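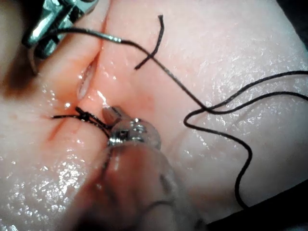 The Long Seam

The whale went up the main street of Kallcombe on two hay trailers, and the whole town came out to walk beside it.

She wasn't a real whale, of course. She was canvas and bamboo and old sailcloth, 40 feet from lip to fluke, and she had lived in the Hurneck woolshed since before I was born. Every June they brought her down the hill for the Lantern Walk, lit her up from the inside and carried her to the river, and every June I stood on the bakery steps with my mouth open. Then one year a storm took the shed roof off and she lay in the rain for a week, and after that there was no whale. There was no whale for so long that the little kids thought we'd made her up.

I was nineteen and home from the coast with no job and no plan when the notice went up in the window of the Domański bakery. SEWERS WANTED FOR LARGE ANIMAL. No experience needed, bring a cushion. I couldn't sew a button on! I went in and put my name down before my pie was even warm.

You have never seen such a mess as that whale. She'd been dragged across the floor of the Prirkness hall and propped on trestles, and you had to climb over her tail to get to the tea urn. Possums had been in her. The bamboo had gone grey and the canvas along her back had split from the blowhole nearly to the tail, one great gaping seam, and when I put my head in through the gap I could smell candle wax and mice and river, all the June nights she'd ever had, and I thought, right, I'm staying.

The woman in charge had been a sailmaker. She was tiny and brown and wore a leather palm on her right hand even when she was eating. She gave me a needle as long as my finger and a scrap of sailcloth and told me to sew one straight line and bring it back. I brought it back. She unpicked it and gave me the scrap again. That went on for three nights, and I loved it, I truly did, I went home with my fingers throbbing and practised on tea towels at the kitchen table until Mum hid the tea towels.

On the fourth night she held my line up to the light bulb for ages.

"You're pulling too hard," she said. "You're frightened it'll come apart, so you strangle it. Look at the cloth, all puckered up like a lemon mouth. Let the two sides lean on each other. The thread's only there to introduce them."

Then she walked me over to the split in the whale's back and pointed at the tail end of it, and that was my spot.

There were seven of us on the long seam. I had a retired shearer on my left who hummed hymns, and on my right a girl my age from over the river who could sew twice as fast as me and told terrible jokes the whole time, jokes that took all night and had no ending. We worked with one person outside the whale and one inside, passing the needle through and back. Inside was the best job. You lay on your back on a plank with a torch between your teeth, and the needle came poking through the skin of her like a little silver fish, and you caught it and turned it and sent it home again. You couldn't see who was out there. You knew them by their pull. The shearer tugged slow and even, like somebody drawing a curtain. The girl from over the river tugged twice, quick, to say hello.

I learnt to tug twice back.

Winter came down hard that year and the hall had one heater, which we gave to the glue. We sewed in beanies and fingerless gloves. Somebody brought soup every night and somebody always knocked it over. A man none of us knew turned up in a ute with a load of green bamboo and wouldn't take a cent for it, just wanted to put his hand on her nose, so we let him, and he stood there with his palm flat against the canvas and then drove off again. We had 736 dollars in a biscuit tin for the paint and spent the lot on blue. Not one of us had thought about white for the belly, so the belly was done in leftover primer from the cricket pavilion, and I reckon it's the loveliest part of her.

We closed the seam on a Sunday night with rain going like gravel on the roof. I was inside. The gap had shrunk to a slot, then a buttonhole, and there was one stitch of daylight left (well, hall light) up near the blowhole. The needle came in. I turned it and sent it out, and there came two quick tugs, and I gave two back, and then it went dark in there and I heard everybody cheering from very far off, as though I were under the sea.

It took them a good while to remember they'd have to let me out through the mouth.

And the night itself! I wish I could give you the night itself. The cloud cleared at teatime, and they brought her out through the double doors with a finger's width to spare on either side, up on the trailers, and somebody threw the switch and she went gold from end to end. You could see every rib. You could see the long seam down her back, darker than the rest, wobbly at my end and dead straight at the sailmaker's, and I have never been so proud of anything as I was of that wobble. There were kids on shoulders all the way down to the bridge. The brass band only knew four tunes and played them over and over, and the shearer sang a hymn across the top that didn't fit any of them.

At the river we took her off the trailers and lifted. I was under the tail with the bamboo digging into my collarbone and the girl from over the river was across from me, lit up yellow, halfway through a joke about a bishop and a wheelbarrow. We waded in to our knees. The water was so cold I yelled, and then everyone yelled, and the whale swung round to face downstream with her light lying all along the water.

"So the bishop says," said the girl, and the current caught the tail, and we both grabbed hold.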